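Lab Visits | Robots | Learning by Showing

An Afternoon with the Bowl Stackers at Drala

I had been looking forward to the Drala open day since July, when the first notice went round, and it did not let me down! Drala shares a building in Allolholm with the Prothero workshops, and you go up 2 flights of stairs and through a very heavy door to reach the teaching room.

The job I watched was stacking bowls. A person steers both arms through the whole thing, the computer keeps the camera views and the joint positions, and that makes one example. Then the bowls go back and they start over. The team wants 200 good ones before they train anything, and they were at 18 when our group came in.

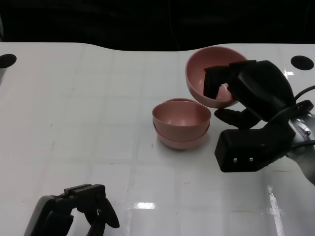
Vol. 6, page 11

Pink bowls on a shiny white table sound easy, and I said so out loud. Then they let me try. Getting one finger over the rim and inside the bowl is fiddly enough, and after that you have to tilt the thing level again with a wrist that isn't yours. My first attempt was thrown out (quite rightly) and my second was kept, so somewhere in the Pristlow set there is a slightly wobbly example by me.

What I liked most was how much talk went on about small choices. Should the fingers touch the rim of the stack before letting it be? Is a slow example worse than a quick one with a bump in it? They keep some of the clumsy ones on purpose, so the system also gets to learn how to recover – I could have listened to that all day.

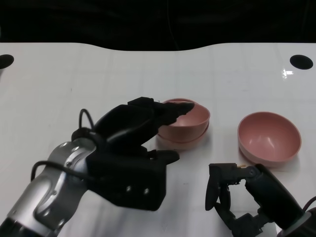
Fingertips at the rim of the stacked pair, with a single bowl to the right.

We also got to look through the views saved from the wrists. They are strange and lovely, all knuckles and screw heads, and you lose your sense of which way is up. The close view matters when the fingers hide things from the camera higher up, and a soft, thin item is much harder to judge from a distance than a bowl.

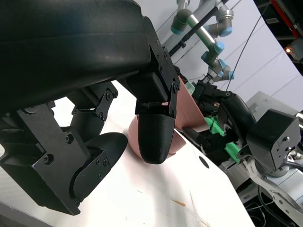 Wrist view: both hands near a soft pink item, green printed parts on the right.

Questions ran well past closing. Someone asked if 100 examples would do, and the answer was "try it and see," with a big grin. Go if you get the chance, and wear comfortable shoes – there are no chairs.

Print this report | E-mail to a friend

Posted 15 Dec 2020 | Contact us | Copyright, all rights reserved | Back to top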